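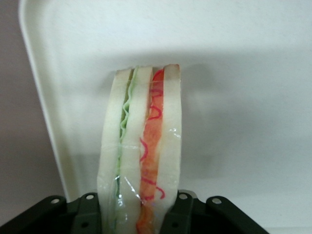 Niren verkauft die Getränkesparte, was macht ihr mit euren Anteilen?

kupferkanne
Moin zusammen, hab am Montag Post von meiner Bank bekommen. Niren gibt die komplette Getränkesparte an Cavow ab und Bhavana Sastry hört als Chefin auf. Ich hab 400 Stück im Depot, noch aus der Zeit, als mein Vater da gearbeitet hat, und bin jetzt ehrlich gesagt etwas ratlos. Halten oder weg damit?

Depotdackel
Halten! Die Sastry hat den Laden doch überhaupt erst wieder flott gemacht. Ohne das Werk in Bretunside wären die längst pleite gewesen (und das wollte damals keiner im Aufsichtsrat haben).

lenchen_78
@Depotdackel sehe ich komplett anders. Das Werk hat der Eide angeschoben, Sastry kam erst danach und durfte das Band durchschneiden. Und was bleibt denn ohne Getränke? Verpackungen und ein bisschen Logistik. Ich bin im August raus und schlafe seitdem besser.

Depotdackel
Angeschoben ja, bezahlt hat er es nicht. Lies mal den Geschäftsbericht, Seite 12.

Rolf_aus_W
Weiß jemand, was mit den Leuten passiert? Meine Schwägerin ist eine von 1134 in der Sparte, und Cavow sagt bisher nur, man "prüfe die Standorte". Kennt man ja.

lenchen_78
Bei Benavides haben sie genau dasselbe geschrieben, und ein halbes Jahr später war da Schluss. Drück deiner Schwägerin die Daumen!

kupferkanne
Danke euch, schlauer bin ich noch nicht, aber ich verkauf jetzt erst mal die Hälfte und warte mit dem Rest die Hauptversammlung ab. Fährt da jemand von euch hin?

Depotdackel
Ich, wenn die Bahn will.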